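Seam opening on an edge-glued maple panel

kerf_85
Multi-board maple glue-up, PVA, clamped overnight. One seam shows a ridge I can catch with a fingernail.

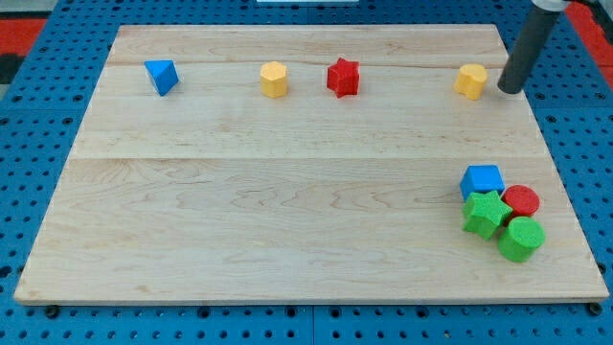
Shop sits at 97 F in summer and gets dry by February. Is this glue creep or movement?

Juvine
Creep. PVA stays slightly plastic and the ridge follows the joint. Scrape it flush and leave it alone.

Po-yen Tang
Disagree. If the stock was planed before it reached equilibrium, the boards shrink by different amounts and you get the same step. Check moisture content on both sides of the seam.

kerf_85
Meter reads 2 points apart.

Po-yen Tang
Then wait – scraping now just moves the step to next season.

Juvine
2 points is within meter error on maple. I'd switch to urea resin for the next one.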